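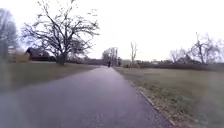 Why does the rye loaf come out gummy in the middle when the crust looks done? The acid is too weak when the dough goes into the oven, so the enzymes in the rye keep turning starch to sugar until the crumb is hot enough to stop them.

11/09/2023

Bench notes, rye trials, Gerkska bakery workshop. Picking up from the July notes, which stopped at the point where we changed flour.

Flour is the Plivgate whole rye, fine grind, from the second sack. The first sack is finished. The second feels slightly softer in the hand and takes up water more slowly. I gave it five extra minutes before judging the paste and it came right without more water. Do not add water early with this sack.

Starter was refreshed last night and again this morning. Morning refresh was equal weights flour and water with a spoonful of the old. It had domed and just begun to crack on top when I used it. Smell sharp, a bit like green apple, no nail polish. In July we were using it much younger than this, going by the notes, and I think that explains most of the trouble.

Batch weight 2000 g flour total, split into tins. Salt as usual. Water at 30 C for the final mix. Mixed by hand in the big tub because the Holtix mixer is still throwing paste up the shaft and I did not want to clean it twice in one day. The collar on the shaft needs replacing. Part is ordered, no date yet.

Tin A: 442 g flour, sour at the July rate, straight into the tin, baked when pinholes showed.
Tin B: same flour weight, more sour, otherwise as A.
Tin C: as B, but with scalded flour for part of the total, scald left to cool overnight under a lid.
Tin D: as C, with caraway. Only for eating. Do not read anything into D.

The rest of the flour went into one free-standing loaf on the peel, which spread. I expected that. Too wet for a hearth loaf and I knew it when I shaped it.

Proof took longer than planned. The cupboard by the back wall runs cooler at the bottom than the dial says, so I moved A and B up a shelf halfway through. That means A and B had a little more warmth than C and D for the second half, and the comparison is not clean. Next time all four tins on one shelf.

Oven loaded hot, steam for the first part, then vented and dropped. 60 minutes for all tins. C looked pale at the end and got a few more minutes out of the tin, directly on the stone. I did not write down how many. The free-standing loaf came out earlier.

Left everything wrapped in cloth. I cut a thin slice off A too early, against my own rule, and it gummed the knife badly. That tells us nothing, since any of them would have done it at that stage. The proper cut is tomorrow, after a full day's rest.

Things I want to check at the cut:

Whether A has the dense stripe along the bottom again. It was there in every July loaf at that sour rate.
Whether B is clean all the way through. If it is, the sour rate is the answer and the rest is taste.
Whether the scald in C has brought the gumminess back. It sweetens the crumb, and everybody likes it, but it also gives the enzymes more to work on.
Knife test on each — wipe the blade between loaves this time.

Figueiredo tins against the old black ones: the Figueiredo ones released with almost no grease. The old ones stuck at two corners. The lids on the new ones are tight enough that I had to tap them off with the handle of the scraper. They are a bit narrower too, so the same weight stands taller, and that could slow the center. Keep one type of tin within a comparison. Today A and B were in the new ones and C and D in the old.

So there are two things muddled today, shelf and tin. B against A is still fair. C against B is not, and I will repeat it before we settle on a recipe.

Probe thermometer reads low against the boiling kettle. I marked the case with tape. Use the other one until it is sorted, and note which one you used.

To do: order caraway, the jar is down to dust. Wash the proofing cloths without softener. Keep back a spoon of today's starter in the small jar, labeled, in case the main one goes off with the new sack.

Cut results go on the next page.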